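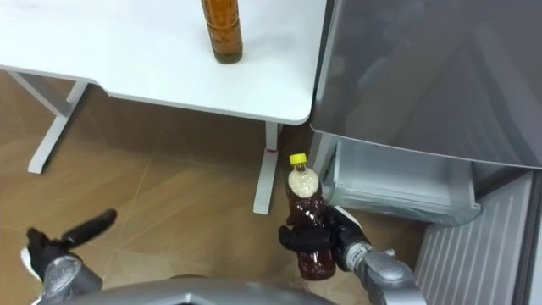
The white table, with a bottle at the far side.

I've been running a small business for a while now, and the job I put off longest was writing down how we do things. I carried it all in my head - prices, passwords, which customer likes a call and which one wants an email - and then I got the flu and was in bed for 12 days. Things got messy! So this is how I finally wrote our operations manual, in case you've been dodging yours too.

Start with a list, and make it an ugly one. I opened a blank page at 6 in the morning and typed every task I'd done the week before, in no order at all. Send invoices. Chase invoices. Answer the "where's my order" emails. Renew the domain (I almost missed that one). Mine came to 3,658 words by the time I quit, and a lot of it was me grumbling about the shipping software.

Next, mark anything that would hurt if it didn't get done for two weeks. I used a plain asterisk. I ended up with 14 starred tasks, and those became the whole first version of the manual. The rest can wait, and most of mine are still waiting.

Now take one starred task and write it out the next time you do it. Do it while you're working, with the document open on the other half of the screen. I tried writing our refund steps from memory first and left out the part where you tell the bookkeeper, so that was fun in September.

For each task I use the same little layout:

What it's called
When it happens
Who does it, and who does it if they're out
The steps, numbered
Where the files or logins live (never the passwords themselves, those go in a password manager)

Keep each one to a single page if you can. If it runs over, you've probably got two tasks stuck together. Our "new customer" page turned out to be a quote page and a setup page, and splitting them made both easier to follow.

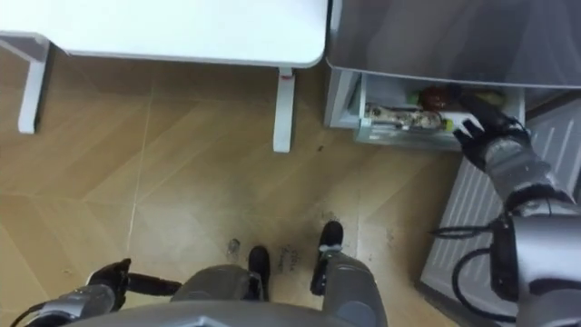

Refrigerator with the freezer drawer open.

Then comes the part I resisted, which is handing it to someone else. I gave the invoice page to Ritu Gautam, who had never sent one of our invoices, and sat on my hands while she worked through it. She got stuck at step four. I'd written "pick the usual template" and of course she had no idea what the usual template was. Every time she stopped to ask me something, I typed the answer straight into the page.

My friend Soudabeh Ahmadpour runs Flendance and does it the other way around - her new hires write the pages as they learn, and she corrects them afterward. I like that a lot and I'd try it if I were hiring right now.

As for where to keep the thing, a shared folder is fine. I paid for a fancy tool for a few months and spent more time picking icons than writing. One folder, one document per task, and a date at the top of each so you know when it was last checked.

Last step: put a repeating reminder on your calendar to read through the starred pages. I do mine every quarter with coffee, and I fix whatever has changed, usually a button that moved or a supplier with a new contact. The page for year-end taxes is next on my list and I've been avoiding it, so if you have a good one, please send it over!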